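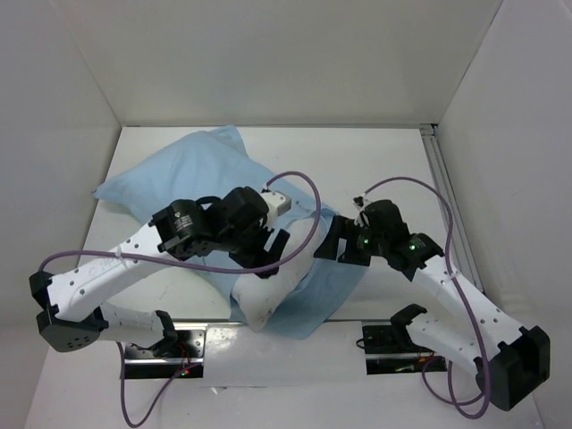

Travel Products / Group and Residential Stays

Kazmi Serviced Group Stay

Product reference: 632
Offered by Zemetti Travel, Gistbridge office
Page last revised: September 17, 2019

The Kazmi Serviced Group Stay is a residential travel product for societies, choirs, walking clubs, adult education groups and similar bodies wishing to spend several nights together in one place. It combines exclusive use of the Kazmi guest house in Trostia with daily catering, local transport and the services of a Zemetti group host. The product is sold to the group as a whole and is not available to individual travellers.

Who the product is for

The Kazmi stay is intended for groups of up to 40 persons travelling under the name of a single organisation. Smaller groups are welcome, but the house is let in full and the fixed part of the price does not change with the size of the party. Groups with members under the age of 18 must be accompanied by adults named on the booking form.

One person must act as group organiser. Zemetti will correspond only with the organiser, or with a deputy whose name has been given to us in writing.

What is included

Exclusive use of the guest house for the nights booked
Bed linen and towels for each guest
Breakfast and evening meal on each full day
Packed lunch on request, ordered the evening before
Use of the meeting room, with piano, screen and seating
Coach transfer between Trostia railway station and the house on the days of arrival and departure
One half-day coach excursion, chosen from the current list
A group host, on site from breakfast until after the evening meal

What is not included

Rail or air travel to Trostia
Travel insurance
Drinks other than water, tea and coffee
Admission charges on excursions, unless the list states otherwise
Hire of music stands, walking poles or other equipment

Accommodation

Bedrooms are arranged over two floors as singles, twins and a small number of family rooms. Most have a private shower room. Those that do not are on the upper floor and share facilities with one other bedroom. Four ground-floor bedrooms can be reached without steps and should be requested at the time of booking. There is no lift.

Each bed is supplied with a duvet, one pillow and a second pillow in the wardrobe. Feather-free bedding is standard throughout the house. Linen is changed every fourth day on longer stays, and towels may be exchanged at any time at the linen room beside the main stairs.

The meeting room is available to the group from eight in the morning until ten at night. Groups wishing to rehearse after that hour are asked to speak to the host, as there are neighbouring houses on the north side.

Catering

Meals are served at set times in the dining room. Vegetarian and vegan dishes are offered at every meal. Other dietary needs must be entered on the rooming list, which is due no later than four weeks before arrival. The kitchen handles nuts, milk, eggs and wheat, and Zemetti cannot promise that any dish is entirely free of them.

Price

The charge is £149 per person for the minimum stay of 3 nights, based on a full party. A supplement is payable for single rooms. Prices for longer stays, and for smaller parties, are given by quotation and remain open for 14 days from the date on the letter.

A deposit is required to confirm the booking. The balance falls due eight weeks before arrival and should be paid by the organisation in one sum. We regret that we cannot accept separate payments from individual members of the group.

Availability

The house is open to groups throughout the year apart from a closed fortnight in June, when annual maintenance is carried out. Arrival is possible on any day of the week outside the school holidays. Rooms are ready from four in the afternoon and should be vacated by ten on the morning of departure. Luggage may be left in the lobby until the transfer coach leaves.

Changes and cancellation

Changes to names on the rooming list are made free of charge until one week before arrival. Changes to the dates of a stay are treated as a cancellation and new booking, except where Zemetti is able to re-let the house for the original dates. Cancellation must be made in writing by the group organiser and takes effect on the day it reaches the Gistbridge office. The full scale of charges is printed in the booking conditions.

Preliminary visits

Organisers who have not stayed at the house before may arrange a preliminary visit of one night. The cost of the visit is deducted from the balance if a booking follows within the same calendar year. Visits are by appointment and depend on the house being free.

Enquiries

Group bookings and quotations: Emil Kuster, Group Travel Manager
Rooming lists, diets and access needs: Mutua Rotich, Guest Services, Trostia

Please state the product reference, the name of the organisation, the expected number of guests and at least two possible dates of arrival. Enquiries are answered in order of receipt, normally within five working days.

Related products

Kazmi Day Meeting Package
Trostia Coach Excursions for Groups
Zemetti Group Travel Insurance

Booking conditions | Access statement | Rooming list form | Print this page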